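Wednesday, dye bench
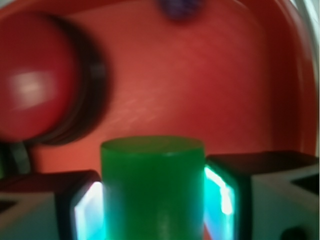
Green cylinder, upright, flat top.

Started 9:40, late, kettle element tripped the breaker again. Moved the hot plate to the far outlet. Leave it there please.

Aim today: get the Skeltell wool to take the weld yellow evenly before we overdye with indigo. Last batch came out blotchy on the outside of the skeins and pale where the ties were. Heidrun Stöckli thinks ties too tight. I think the scour was bad. Probably both.

Scour: 3 skeins, washing soda and a bit of the neutral soap, 70 C, held an hour. Water came off dirty beige, second rinse still cloudy so did a third. Fosstead tap water is hard, forgot that when I wrote up the last recipe. Use the rain barrel from now on if it isn't frozen.

Mordant: alum plus cream of tartar, same percents as the February sheet. Retied all the skeins with loose figure eights first. Heated slow. Let it cool in the pot over lunch, should be overnight realy but no time.

Weld: 2 pots. Pot A dried tops from Piątek, chopped, soaked since last night. Pot B the old extract powder. 1,000 ml each to start, then topped up to cover the wool. Pinch of chalk in both. A went a good strong yellow within minutes of the chalk. B greener and duller, smells like wet hay. Kept both under a simmer, got distracted by the phone and B may have boiled for a bit. Noted.

Result so far, wet: A skein even all the way round, can't find the tie marks. B skein okay but flat. Third skein went in A after the first came out, paler, nice color though, keep as its own shade. Judge again when dry!! wet wool always lies.

Indigo vat: not touched. Surface was blue with no bronze on it and the liquid underneath looked blue too, so it's out of reduction. Fed it and warmed it, lid on. Check tomorow before anyone dips anything. Do NOT stir it hard.

Also
- Roltix scale drifts if the door is open. Tare, wait, tare again.
- out of pH strips, one left in the tin
- whoever has the long glass thermometer bring it back
- label the jars. "yellow maybe" is not a label

H. wants lightfast strips from A and B in the south window through the end of March, half covered with card. Cut them once dry. Need a sample of the third skein too, ask her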